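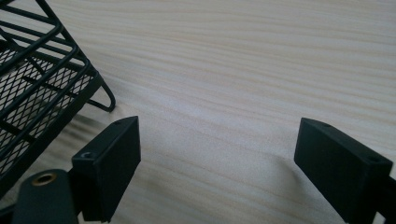

**From:** Florante Layug
**To:** urkstead-workshop
**Date:** Feb 8, 2020
**Subject:** Re: [urkstead-workshop] Wire baskets marking the pale tops

Farzana Mengal wrote:

> Two of the tables in the front room have picked up short gray lines on the pale tops. They run at an angle to the grain and they don't come off with a damp cloth. I think they are from the black mesh baskets, which get dragged to the middle when people want the small parts and pushed back when they want the space.
>
> Questions:
>
> 1. Is this coating rubbed off the wire, or is the finish scratched?
> 2. Can we put something on the basket legs?
> 3. Hamdia suggested replacing the baskets with the plastic bins from Khattak. Any objection?
>
> Farzana

Taking these in order.

**1. Coating or scratch**

Both, on the table nearest the door. I went over it with a white eraser and most of each line lifted. What was left caught a fingernail, so the finish is cut there. On the second table everything came off with the eraser and there is nothing to repair.

The tops are finished matte. Please don't use the melamine sponge on them. It is an abrasive and leaves a polished patch that shows from the side when the light is low. Eraser first, then a cloth with a little mineral spirits, then stop. If the line is still there it needs to be sanded and recoated, and I would sooner do a whole top than a spot.

**2. The legs**

The leg is a bent loop of wire, not a straight post, so the push-on caps sold for chair legs don't fit. I tried three things last June on the baskets at Budura:

- Felt pads, self-adhesive. The contact area on round wire is too small. They rolled off within a week and left glue on the table.
- Heat-shrink tubing. Fine on a straight run, but it has to go over the end of the wire, and a closed loop has no end. You would have to cut a weld.
- Clear vinyl tubing, slit lengthwise, snapped over the wire at the bend, with a drop of contact cement in the slit. Still on when I last looked.

I recommend the vinyl. The inside diameter should be slightly under the wire diameter so that it grips. Turn the slit upward, away from the table. Cut the ends square and keep the piece short enough that it stays on the curve. Longer pieces try to straighten and walk off.

Measure the wire with calipers before ordering. The coating adds to the diameter and the catalog figure is usually for bare wire. I have 900 mm of tubing left over and can bring it on my next visit for a trial on one basket.

Irfan asked off list about dipping the legs in liquid rubber. It works, but it needs several coats and the loop fills in with a web if you don't wipe it. It also stays tacky for days, and tacky rubber on a matte top is worse than bare wire.

**3. Khattak bins**

I object, mildly. The solid bins hold sawdust and dropped screws in the bottom and have to be tipped out. The mesh lets the dust through. Yes, it lets it through onto the table, but that gets wiped anyway. The bins are also taller and won't go under shelf 31 without moving the bracket.

If people do want bins, I would put them on the benches along the wall and keep the mesh on the tables.

**Also**

Check the rims and rails for chips in the coating while you have the baskets empty. A chip on the underside will scratch no matter what is on the legs. File the edge smooth and touch it up with black enamel.

Tariq, do you still have the can of finish from the Irik job? I need to know whether it is the same sheen before I commit to recoating the top by the door.

Florante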